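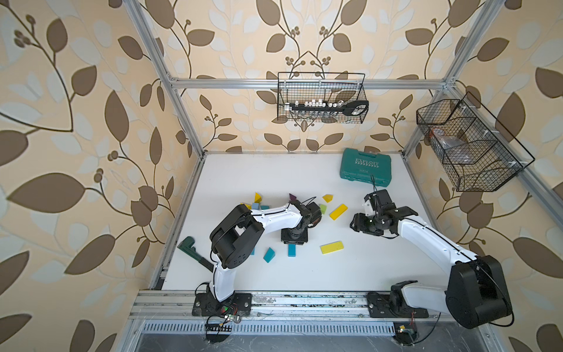 Speaker notes: Keeping interface contracts honest between teams

Slide 1. Good morning. Say the title, then wait until people at the back have found a seat. I will speak for 29 minutes and keep the questions for the end.

Slide 2. Where we started. Planusetti was one service with one database. Then we split it into 6 services, and every team wrote its own interface description. Gavalas is the service for orders, Flusteo is the one for billing. Ask the room: who has an interface document older than the code? Wait for hands.

Slide 3. The first problem. A description in a wiki does not fail when it is wrong. Gavalas changed a field from required to optional in March. The document stayed the same. Flusteo read an empty value and wrote it on the invoice. Do not go into the billing details here, it takes too long.

Slide 4. What we mean by a contract. Three parts: the messages, the order in which they may come, and the time limit for the answer. Most tools check the first part only. Speak slowly on the second part, it is the one people ask about later.
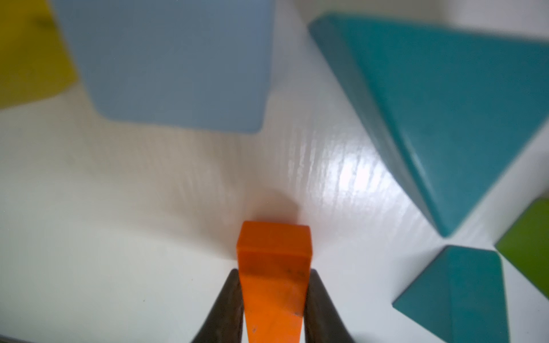 Slide 5. Fonex. This is our small checker. It reads the contract of the caller and the contract of the provider and compares them at build time. If the caller expects more than the provider promises, the build stops. Show the error message and read it aloud. Mention that we rewrote this text three times before other teams could understand it.

Slide 6. The time limits. We put 200 milliseconds in every contract as a default, and this was a mistake. Teams left the number as it was, also for calls that run at night and may be slow. Now the field is empty and must be filled in by hand.

Slide 7. What Fonex cannot do. It does not see calls made through the message queue. It does not know if a field has the right meaning, only if it has the right type. Say this clearly, also if there is little time.

Slide 8. Demo. Terminal is already open, font size large. Remove the field "currency" from Gavalas, start the build, wait for the red line. If the network is down, use the recording.

Slide 9. Questions. Repeat each question into the microphone before the answer.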